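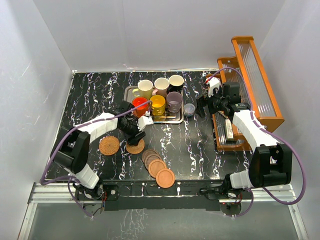
September 2025

Long day on the mugs. I got in before the others and had the arms powered up by the time the kettle had boiled. The job this week is the tea tray task for the Fludelcombe set, which means driving both arms by hand from the leader pair and getting the same small jobs done again and again until there are enough good runs to train on. The target is 300 for this table. We stood at 109 this morning.

The first run was poor. I came in too high on the glass mug, closed on the rim and had to back off. I threw that one away. The second was better, and after that I settled into it. I find I need a few bad ones before my hands remember how far behind the arms are. The delay is small but it makes you overshoot if you rush, and then you correct, and the correction goes into the recording along with everything else. Babaei's notes say to keep small corrections in and throw out anything with a long stop. I've been going by that, though what counts as a long stop changes depending on how tired I am.

The woven coasters are harder than the wooden ones. I had expected the opposite. The wooden ones slide when you push them, and if they are fanned out you can get a finger under the top edge and lift. The woven ones catch on the fingertips and come up at an angle, then drop when you open. I tried coming down flatter with the left arm and that helped. I will write it on the sheet for whoever does tomorrow.

The handles were another nuisance. We are meant to turn them differently before every run so the model does not learn that a handle is always on one side. I agree with it, but it means some layouts are a pain, particularly when a handle at the front points straight at its neighbour and there is no room for a finger between them. I did one of those four times before I got a run I would keep.

The right arm was fine until late morning, when the cable began to pull as I brought the gripper in over the rack. I stopped, gave it more slack and tied it further back. No trouble after that. The Irer people say the new cable guides will come in October. They said much the same about the last lot.

Lunch at the desk. Checked the morning's files in Flidine while I ate. Two had no data from the left gripper, so those are gone, and annoyingly one of them was the best run I'd done. I restarted the recorder and it behaved for the rest of the day. The total across all the tables is now 1065, which sounds like a lot until you watch what the trained arm does with it. On last week's test it picked up a mug very nicely and then held it in the air for a full minute.

The afternoon went faster. I swapped to using the right arm for the mugs at that end of the tray and left the coasters to the other one, and I stopped having to think about which hand was which. My shoulders ache now. I ought to raise the chair, as I say every time.

Finished a bit after five. Wiped the grippers, parked both arms and filled in the log. Tomorrow I am on the rack for the first half of the day, then back to the tray. Need to bring a jumper, and ask about the spare fingertips.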